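Arm faults near a kitchen table: stopping, clearing, restarting

These notes apply to small tabletop arms used for fetching and putting away. They were revised 29 August 2024 after a fault on the arm at Brirkden, logged by Phúc Thân as entry 424.

What happened. The arm was carrying an empty cup to the shelf when the wrist joint lost its position reading. The controller did not stop. It drove the wrist to its end stop and held it there for 15 seconds until Bit-na Wi cut power at the wall. The cup was dropped and chipped. No injury.

Cause. A connector at the wrist had worked halfway out. The cable had been tied too short, so each full reach pulled on the plug.

Fix. Reseat the plug. Retie the cable with enough slack for the longest reach, then move the arm by hand, power off, through its whole range. If the cable goes tight anywhere, tie it again.

Before each run:
Move hot drinks and glass out of reach of the arm.
Keep the power switch where a seated person can get to it.
Set the speed limit to 200 mm per second for the first pass.
Check that loops of cable will not catch on handles or lids. 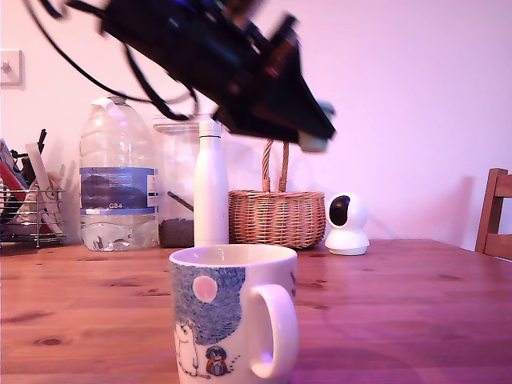 Arm moving over the table, gripper close to the basket handle. Cables hang in loops from the upper part.

Tall handles need extra clearance. Set the travel height from the top of the handle, and measure with the gripper open.

After a fault, do not clear the error and carry on. Switch off, support the arm with one hand, and check every plug from base to wrist. Wrist plugs that have come loose twice should be replaced.

Sơn Đinh keeps the spare connectors in the drawer marked 97.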